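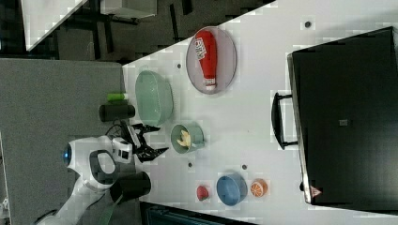
Mint-green bowl near the table edge, black cup on its side.

Reefer surcharges and cold storage fees: what shippers ask us

Is the winter plug-in surcharge a real cost?
Partly. Terminals do charge for power. What we doubt is that a box sitting at Trestel in December draws enough to justify the line on most invoices we see. Ask for the meter reading. If the forwarder can't produce one, ask why the charge is a round number.

The carrier says its containers are "smart." Should I pay extra?
A sensor records the temperature. It does not fix it. Before you pay, find out who gets the alert at 2 a.m. and whether that person can reach the box. Plenty of contracts are silent on this.

Can I rely on the setpoint printed on the booking?
No. The setpoint is what somebody asked for. Get the supply and return air logs, and read them yourself.

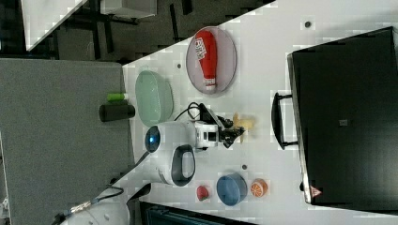

Page last changed Jan 22, 2025

What does "free time" mean at the Clalier yard?
Less than it sounds like. The clock starts at discharge, and your truck may not get a slot until well into it. After that the yard bills $180 a day per box, plus power.

Is pooled storage cheaper?
For under 100 pallets, usually. Above that, the handling fees catch up, and the quote you were shown probably left them out. The Pace and Bemar rate sheets both put handling on page 2 – read that page first.

Who pays when the cargo arrives warm?
Expect everyone to say somebody else. Claims under $500 are rarely worth the paperwork, and the carriers know it. For anything bigger, take pulp temperatures at the door, with the driver present, and write them on the delivery receipt before you sign.

Do you recommend a particular provider?
No. We have read a lot of service promises and would want to see a year of logs before believing any of them.

Who answers these questions?
Corrado Serra writes the replies. Corrections are welcome, preferably with an invoice attached.

Contact us | Copyright 2025 | Back to top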